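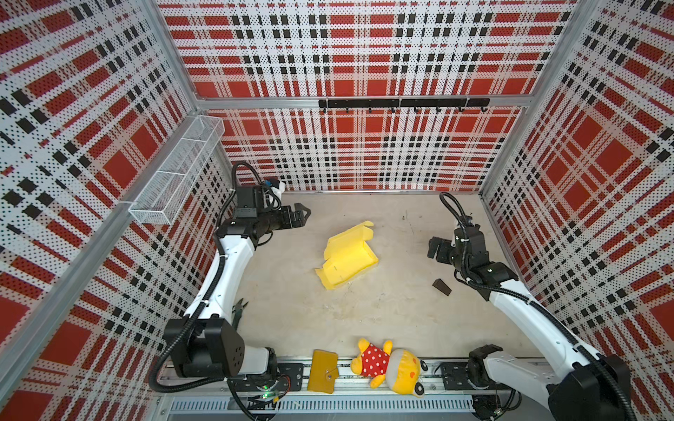

Building a Two-Arm Practice Cell, Part 2: Walls, Rail and First Moves

So the arms are bolted down and the power supply hasn't tripped in a week. Time for the fun part! In this part we close in the workspace, sort out the cables and get both arms moving together.

What you need

Aluminum extrusion for the posts and back rail
Perforated panels for three walls
A hook bar and a small wire basket
T-nuts (buy more than you think, they roll under everything)
Hex keys, a square and a tape measure

Step 1. Stand the posts

Fit the corner posts loosely, check each one with the square, then tighten from the bottom up. I got this backward the first time and ended up with a lean I could see from the doorway.

Step 2. Hang the panels

Slide in the back panel first, then the two sides. Any pattern will do, but I love a loud one -- mine is red, white and black plaid, and it makes the whole bench look like a picnic. Leave the front open for the arms.

Step 3. Add the rail and hooks

Run the horizontal rail across the back wall at about mid-height and mount the hook bar on it. The basket goes on the left wall, near the back corner. Before you tighten it, swing the left arm by hand, power off, through its full reach.

Step 4. Loop the cables

Give each cable a generous loop at the wrist. Bend the wrist as far as it goes both ways and watch for pulling. If it tugs at all, let out more slack and try again.

Step 5. Wake up both arms

Start the Jiklow controller and home the arms one at a time. Set the speed limit to 200 in the motion menu and leave it there for now. On my build the left elbow reads 1,962 at rest and the right reads 2,924; yours will differ, so write them down.

Step 6. Give them something to do

An unfolded cardboard box is a terrific first object. The flaps are easy to pinch, and a missed grab costs you nothing. Try nudging one flap with the left gripper while the right holds the other side -- I spent a whole evening on this and loved every minute.

Next up is wrist camera calibration with Barnura.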